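The subscription fruit box, eight weeks in

I signed up for a fruit box in the fall, after swearing for years that I wouldn't. Mullirel is the company. They had flyers in the laundromat on Justton Street, and the flyer said the first box was half off, and I am apparently a person who can be had for half off a box of fruit.

The pitch goes like this. Supermarket fruit is old, picked too early and sprayed with wax. The box is fresh, picked ripe, and comes from small growers who get a fair price. You pay more, you get more. I read that on the flyer and had the same feeling I get when a mattress store is closing down for the third year running.

So I kept notes. My method was to buy the same kinds of fruit at Grube, the plain old grocery store near the bus stop, on the same day the box came, and eat both. It isn't science. I knew which was which every time, and I went in wanting the box to lose. Take the rest with that in mind.

The money first. A box is 54 dollars a month for two deliveries, so 27 each. There's also a 4 dollar delivery charge per box, and you don't see that until the last screen. Over eight weeks and four boxes that adds up to 124 dollars, or it would have, except they took two dollars off once for a bruised melon after I wrote in with a complaint. Call it 122. I felt silly about the melon afterward, but I kept the two dollars.

What did I get? Apples, mostly. It was November for a good part of this, so apples are fair enough, but the card in the box kept calling them "a surprise selection." The third time you get the same apple it is not a surprise. The apples were good, I'll give them that. They were crisp and they tasted like something. The ones from Grube were also good, and cost a lot less.

Pears were a wash. Two of the box pears went from hard to brown while I was at work on a Friday, as pears do no matter who sells them. The grapes were worse than the store's, soft at the stem end and full of seeds the card didn't mention.

Then there was the citrus, and my argument gets weaker. I don't like admitting it.

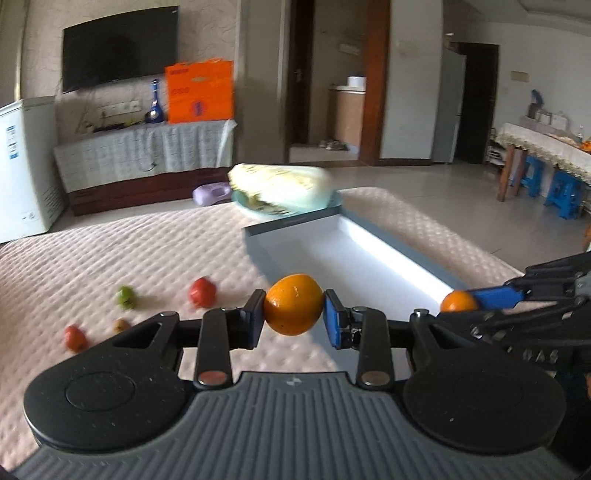
Two of the oranges, and the white tray.

The oranges from the box were better. I tried to talk myself out of it for a week. They had more juice and a sharper taste, and the smell stayed on my hands through dinner. The Grube oranges were sweet in a flat way, like the idea of an orange. I made my sister try both with her eyes closed, and she picked the box orange in two seconds and asked if there were more.

I still don't know what that proves. Maybe the box people have a good orange grower and a so-so grape grower. Maybe I got lucky. The card said the citrus came from a family grove called Dresinska, and I went looking for it online and found a logo, a picture of a hill and an email address. I wrote to ask when the fruit was picked. I haven't heard back. That could mean they're busy picking oranges.

What bothers me more is the word "fresh," which is on the box four times if you count the tape. Fresh compared to what? Apples are kept in cold storage for months by everybody, big growers and small ones, and there is nothing wrong with that. A stored apple can be a very nice apple. But a company that won't print a picking date shouldn't get to use the word that often. Eggs have a date. Bread has a date. I'd settle for a month.

I have the same problem with "fair price." Fair according to whom, and how much? I asked Mullirel that too, and their answer was friendly, long, and had no number in it anywhere. I've worked in an office long enough to know what an answer like that took to write.

And there's the waste. The box says it saves packaging, but each apple came in its own little paper skirt, inside a cardboard tray, inside the box. At Grube I put six apples in the cloth bag I already have and walk home. I kept the paper for lighting the stove, so I suppose I got some use out of it.

A friend of mine loves hers and says the point is that it makes her eat fruit. I can't argue with that – if a box on the doorstep gets you to eat a pear when you would have had chips, then fine, it's worth the money to you. I was already eating the pear.

I've paused the subscription, which took three screens and a question about my feelings. They will let me order single items starting in the new year, according to the email. If oranges are on the list and the delivery charge is where I can see it, I'll buy a bag. The grapes they can keep.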